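Home » Trade Visits » A Morning at the Solheim Supplement Works

I went round the Solheim plant on its open day, 15 Oct 2023, with 26 other visitors.
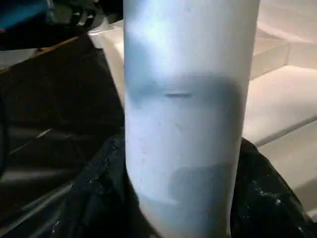
Our guide was Cristóvão Morais, who runs the capsule line. The site makes herbal products for men under the Bastura name, plus a plain zinc tablet. We started in goods-in, where each sack of ginseng root powder waits for a lab result before it can be used.

The filling room was loud - earplugs were handed out at the door. One batch is 1,000 bottles. I asked what proof there is that the Bastura blend works. Morais said the firm tests for purity and dose and makes no claims on results. Fair enough, but the leaflet could say so more clearly.

Tea was in the canteen afterwards. The next open day is in December, and booking is by phone only.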